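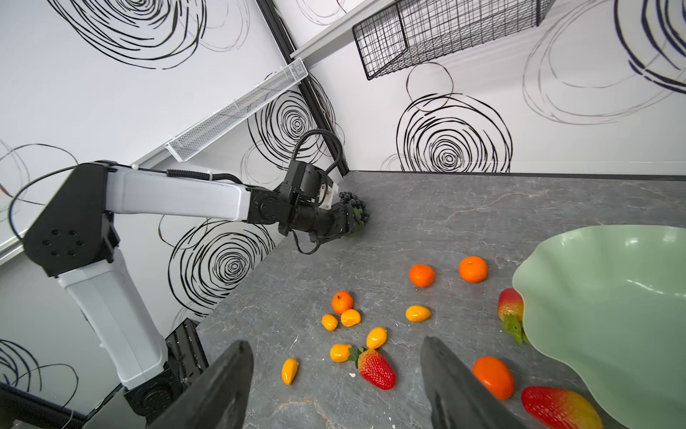

Ticket: Gripper on left arm holds overload after grasp, will not release
Site: Jondura bench, kitchen counter cell
Status: Closed, monitoring
Opened: June 2022

Reported problem

During the fruit-to-bowl task the left arm stops with a gripper overload fault. It happens most often on the grapes. The fingers close, the arm pushes down a little too far near the back corner of the counter, and the current climbs until the servo trips. After the trip the gripper stays closed and ignores open commands. The right arm keeps running its own part of the task, so both arms can end up over the counter with one of them dead.

Error in the log is code 76, "load limit, joint 7". Controller is the Pradow unit, stock settings except for the grip force.

Steps to reproduce

Load the Clilirach task file. Place the grapes against the back wall. Run at normal speed. Fault shows up within a few cycles. Tangerines and strawberries do not trigger it. Kumquats did once, when one rolled under a finger.

Log

Entry 1. Power cycled the left arm. Gripper opened on restart and dropped the grapes. Fault came back on the next grape pick. Note for whoever does this next: support the arm before cutting power, it sags.

Entry 2. Checked the wrist cable for pinching. Moved the arm by hand through its full range with power off. The loop over the wrist has enough slack. Connector seated. No change.

Entry 3. Swapped the left and right gripper servos. Fault stayed on the left arm, so the servo is fine.

Entry 4. Pulled the current trace. Peak at the trip is 1,863 mA. The gripper by itself does not draw that closing on the grapes in mid-air, I tried it. The extra load only appears when the fingertips are pressed against the counter.

Entry 5. Measured the table height offset. The left arm was still using the value from the Cáceres setup, where the counter sits lower. The right arm had been updated. Difference is around 2 cm, and the wrist compliance was hiding most of it on the taller fruit.

Entry 6. Entered the correct offset for the left arm and reran calibration. Lowered grip force from 89 percent to the default. Ran the grape pick repeatedly with no trips.

Still open

The gripper should not ignore open commands after an overload. The E-stop works, but it cuts torque and the arm comes down on whatever is under it – please keep hands out of the cell until both arms are parked. Filed separately with Pradow. They confirmed the latch is intended in this firmware and said a clear-fault command is planned for December.

Until then, clear it by power cycle only, with the arm supported.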